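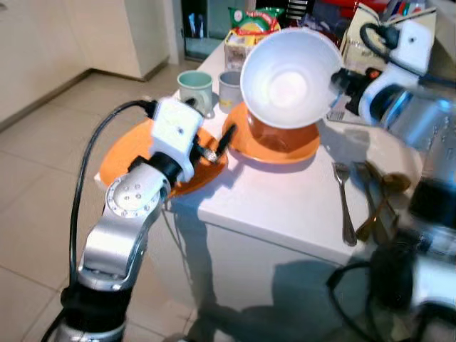
Workplace & Kitchens Team

The orange plates came first, Hrefna Norðdahl tells me, and everything else in the cupboard had to learn to live with them. I had asked her for half an hour on how the third-floor kitchen at Briem got its dishes in order, and we were still on the plates when my tea went cold.

I should say that I'm a terrible person to be writing this. I have left mugs on windowsills. I once ate soup out of a measuring jug up here in plain view of two people from accounts. But I've also noticed that for a few months now I can open a door in that kitchen and find a bowl, and I wanted to know how that happened!

"We had dishes from four old offices in there," Hrefna says. "When people moved in they all brought a box. So you had thin plates, thick plates, plates with a gold rim that you couldn't microwave. And bowls, my goodness, bowls that fit inside nothing."

She started by emptying the whole lot onto the tables and grouping it by shape. Color came later. "Everybody wants to do color first because it looks nice. Then you get a green saucer stacked on a green soup bowl on a green side plate and the pile falls over." She mimes the pile falling over, with sound effects.

What she kept was a short list. The orange plates stayed. They're cheerful, they're the right width for the drying rack, and you can spot one across the room when somebody has walked off with it. The big white bowls stayed too, for salads and for the fruit. Then there are the mugs, which I could have talked about all afternoon. She has a soft spot for the pale green one, and I'm a gray mug person myself, so we had a small argument about it.

"The green holds more," she said.

It does not hold more. We filled one and poured it into the other over the sink, and I would call it a tie — she would not.

I asked what people get wrong when they clear a table, and she had the answer ready. They start with the biggest thing. Somebody grabs the large bowl, then has it in both arms and can't pick up anything else, so they put it down on top of whatever is there. "There's a cup on a plate, and now there's a bowl on the cup. I see that every single day."

Her own order goes like this. Cutlery gets collected first, all of it, forks and spoons together in one hand. Next come the cups, off the plates and onto the tray. Plates are stacked on the bare table with the biggest at the bottom. The large bowl goes last, by itself, held at the rim with the other hand underneath. I tried it at lunch the next day and I was noticeably faster, though I did drop a fork.

Octavio Taipe, who shares the job with her, joined us halfway through with a sandwich. He's the one who deals with boxes, meaning all the packets and cartons that end up at the back of the tables. I asked him whether those should live there at all.

"Food boxes can stay if they're open and people are eating from them," he said. "If it's been there since the last meeting, it goes in the cupboard. Pens I don't touch. Pens find their own way home."

"They don't," Hrefna said.

"They don't," he agreed, and took another bite.

They did try buying their way out of the problem once. There was a set of stacking trays from Bason with a slot for everything, and by Hrefna's account the slots were lovely and the mugs didn't fit in them. The trays now hold seedlings on the fourth floor. After that came a plan for numbered shelves, which got as far as a label printer. I asked what the budget is these days and Octavio said it was 30 dollars the last time he looked, most of it for sponges.

The spoons are the part that still bothers her. Forks come back. Knives come back. Spoons go out to desks with yogurt and stay there, in drawers, in pencil cups, in one case in a coat. Hrefna has a theory that people don't think of a spoon as a dish at all. "A plate you feel bad about. A spoon, you think, oh, it's just a spoon." She'd like everyone reading this to look in their top drawer, and I promised to pass that on. (I looked in mine. There were 2.)

I wondered if she ever gets tired of it, all this putting away of things that will be out again in an hour. She thought about that for longer than I expected.

"No, I like it when it's out," she said. "A table with plates on it means people stopped working and sat down. I only want them to be able to find the plates."

Octavio asked if we were finished, because he needed the table. There was a birthday at three and he still hadn't worked out where to put the cake. Hrefna told him to use the white bowl upside down with a plate on top, like a stand. He said that was the worst idea he'd heard all February, and then he went and got the bowl.

Spoons can go back in the left-hand drawer under the kettle, any time, no questions.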